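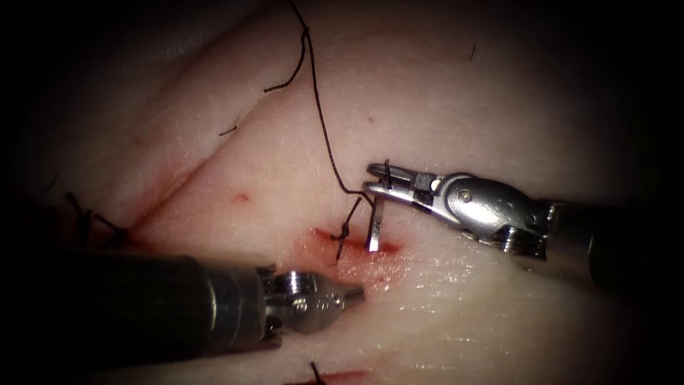

2026-05-19. Thread tracker, second build. Changed the centerline fit so it no longer assumes one smooth curve from needle to tail. The old fit bridged straight across small kinks, and the knot near the top of the long strand, with its loose tail curling off to the left, is exactly what it got wrong. Now we split at any kink and fit the pieces separately. Stitch ends by the wound still get picked up as candidates, same color and width as the live thread, so I seed from the right gripper jaws and only grow outward from there.

Ran it over the 757 labeled stills from Sterstead. Lost the thread in 18, mostly in the dark corners. Runtime went up by roughly 3 ms, fine for now.

Aurelio wants the needle pose from the same pass – not yet, the mask is poor where the tip meets tissue. Wumpini has the Harnska config, ask before editing. Relabel the 18 before June.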